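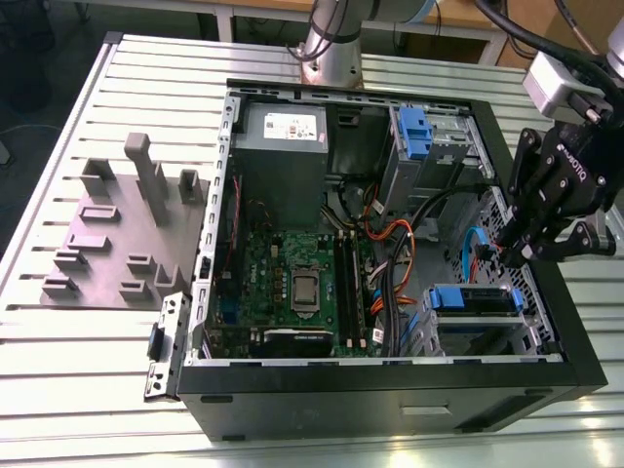 Fando Lectern and Flag Set for Official Visits

Skillberg Protocol Supply
Home > Hire and purchase > Visits and joint statements > Fando

Product status: available for hire and purchase
Page last reviewed: 2020-10-23

The Fando set is intended for ministries, embassies, parliaments, universities and local authorities which receive official visitors and hold joint statements or speeches in rooms not built for the purpose. It provides matching lecterns for host and guest, a row of flag stands to be placed behind them, and the covers and cases needed to move everything between sites. It may be used indoors or beneath a fixed canopy.

What is supplied

Two lecterns in dark oak finish, with sloping tops and a shallow lip to hold papers
Eight flag stands with weighted bases and two-part poles
Blank front panels for the lecterns, ready to take a crest or seal
Table flags and holders for a signing desk
Fitted transport cases on lockable castors
Printed setting-out guide and floor marking tape

Flags are ordered separately. Skillberg holds 168 national flags in the size suited to the Fando poles, together with those of a number of international bodies. Customers requiring a regional, civic or university flag should send artwork when placing the order.

Lectern height

The front edge of the reading surface stands at 119 cm from the floor. Both lecterns are made to the same height and should not be altered individually. If one speaker is considerably shorter than the other, a standing platform should be ordered and put in place before the press are admitted. The platform is finished in the same dark oak and sits wholly behind the lectern.

Sound and interpretation

Each lectern accepts a pair of gooseneck microphones and has a covered channel for cables at the rear. Microphones are not included. The Nikzad interpretation pack, listed separately, may be ordered with the Fando set and provides receivers for the visiting delegation and the press rows. Its control unit fits on the lower shelf of the host's lectern or on a side table.

Customers with an existing sound system should ask their technical staff to confirm the type of connector in use before delivery. Adaptors can be supplied on request. 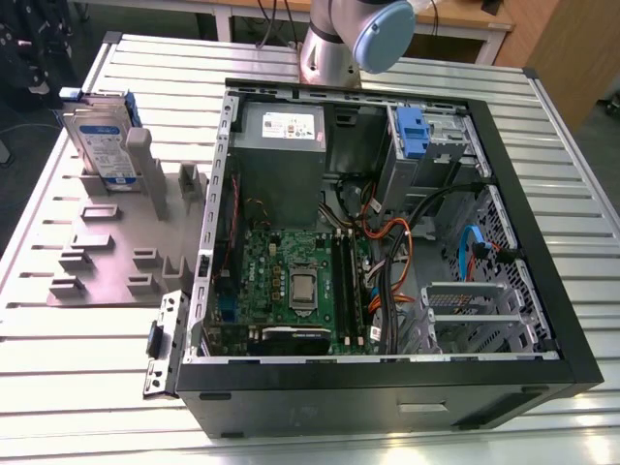 Eluned Craddock
Head of Protocol Services, Skillberg

Guidance on order of flags

The question most often put to our office concerns the order in which flags should stand. Practice differs from one country to another, and the written rules of the host state should be followed wherever they exist. Where there are none, the usual arrangement for a visit between two states is to give the guest's flag the place of honour, on the left as seen by the audience, with the host's flag beside it. When several states are present, alphabetical order is commonly used, and the language of that alphabet should be agreed with the delegations beforehand.

Flags should be of equal size and flown from poles of equal height. They should be pressed on the morning of the event and checked for correct design, particularly where a country has changed its flag or uses separate civil and state versions. A flag which has been hung upside down will be noticed by the visiting press at once, and we advise that a named member of staff be made responsible for a final check before the doors are opened.

The setting-out guide gives plans for a joint statement, a single speech with questions, and the signing of an agreement. It was revised in September by Bleddyn Lewis of our events office and now includes a plan for narrow rooms.
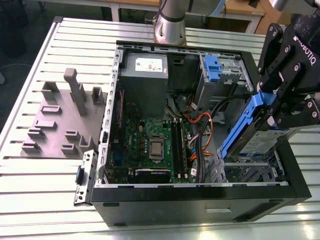

Delivery, hire and returns

Hire orders are delivered on the working day before the event and collected on the working day after it. Our staff will set out the lecterns and flag stands if a floor plan has been provided. Where a venue requires security clearance, the names of the delivery staff will be sent on request, and customers are asked to allow sufficient time for the necessary checks.

Purchased sets are made to order. Crests and seals are reproduced only on written confirmation that the customer is entitled to use them.

Related products

Zerby signing desk and chairs
Nikzad interpretation pack
Rope and post barriers for press areas
Visitors' book stand

Enquiries

Hire and bookings: Eleri Griffiths
Purchase and crests: Ravinder Gagnon
Embassies and overseas missions: Xolani Mahlangu

Please state the venue, the expected number of delegations and the flags required when writing.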